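Jobs & Opportunities | Workshops and Studios | Full time, Part time

Workshop Assistant (two posts) – Dalgleish Hall, Lornell

Bremex is looking for two workshop assistants to help run the shared work hall at Dalgleish Hall in Lornell. One post is full time and one is part time, at 16 hours a week. Both are permanent after a probation period.

About the hall

The hall is a large single room on the ground floor with a mezzanine along one side. It is used by several teams during the day, most of whom share the same tables, shelves and floor space. Work starts and stops at different times, and things get moved. The job of the workshop assistant is to keep the room in a fit state for whoever is coming in next.

We have had one assistant doing this up to now and the work has outgrown one person. The hall is busier than it was last July and we have taken on storage for the Brumevska store room next door, which has its own stock list and its own keys.

What you will do

You will open up or lock up, depending on your shift. Opening up means lights, windows, heating, a walk round the floor and a check of the bookings sheet. Locking up is the same in reverse, with the bins and the alarm added.

During the day you will:

- clear and wipe down the work tables between bookings
- return small items to the shelf units and keep the labels up to date
- coil and tie cables that are not in use, and re-lay or cover those that are
- flatten or store cardboard boxes, and keep a few of each size back for packing
- sweep the floor daily and mop it twice a week
- put stools and trolleys back in their marked places
- receive deliveries, sign for them and get them to the right person
- help teams pack up equipment when they finish a booking

The store room stock list has 997 lines on it at the moment. It needs checking against the shelves once a quarter, and the two assistants will do this together over several days. It is slow work and you will need to be careful with it. Previous experience of a stock system is useful but we will show you ours.

Cables are the largest single part of the tidying. Teams need them out on the floor while they are working and we do not ask them to stop. We do ask that walkways are kept open, and you will be the person who asks. You need to be comfortable speaking to people politely while they are in the middle of something, and waiting if they cannot stop straight away.

You should not switch off, unplug or move any equipment that is set up on a table or stand without checking with the team using it. If the team has gone home, leave it and put a note in the book.
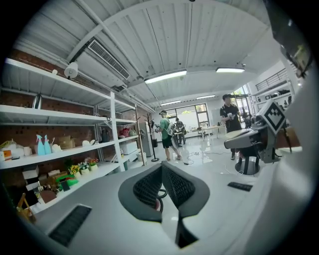 The work hall at Dalgleish Hall during the day, with the window tables at the back.

What we are looking for

You do not need a technical qualification. We would like to hear from people who have worked in a workshop, stock room, theatre, school, warehouse, kitchen or anywhere else where shared things have to be put back properly. You should be able to:

- lift and carry boxes safely (we have a sack truck for heavier loads)
- be on your feet for most of a shift
- read and update a simple spreadsheet
- write a clear note for the next person
- be on time, as other people cannot get in until you have opened up

A forklift licence is not needed. A first aid certificate would be welcome – if you do not have one we will pay for the course in your first year.

Hours and pay

The full-time post is 39 hours a week, Monday to Friday, on alternating early and late shifts. The part-time post covers late shifts and some Saturday mornings. Pay is by the hour and the same rate applies to both posts. The rate is given in the application pack, along with holiday, pension and sick pay details. Overtime is occasional and always optional.

Work shoes and gloves are supplied. There is a small staff kitchen, a locker for each assistant and covered bike parking at the side entrance. Car parking is limited and we cannot promise a space. The hall is on the flat and has step-free access, but the mezzanine is reached by stairs only. If that would be a difficulty, please tell us – duties on the upper level can be given to the other assistant.

How to apply

Ask the front desk at Dalgleish Hall for an application pack, or request one through the contact form on this site. Send back the short form with a covering letter of no more than one page. Tell us what work you have done, which of the two posts you want, and whether you would consider the other. We do not need a photograph or copies of certificates at this stage.

Interviews will be held at the hall. They take under an hour and include a walk round the room and a short practical task, usually sorting a mixed box of parts on to a shelf. Please wear something you can move about in.

Questions about the job can be put to Ghassan Tarawneh, who manages the hall, by leaving a message at the front desk. He will ring back.

Posted: January 22, 2024
Tagged: workshop, stock, permanent, Lornell

Comments (4)

pkw_lornell
Are the Saturday mornings every week for the part-time one?

Bremex Hall Office
No, usually one in three. The rota is set a month ahead.

Marge T
My son is 17 and finishing college in the summer, would he be considered?

Bremex Hall Office
Both posts involve locking up alone so applicants need to be 18 or over by their start date. He is welcome to get in touch about summer work when we advertise it.

We use cookies to remember your search settings and count visits to this page. Accept all | Manage choices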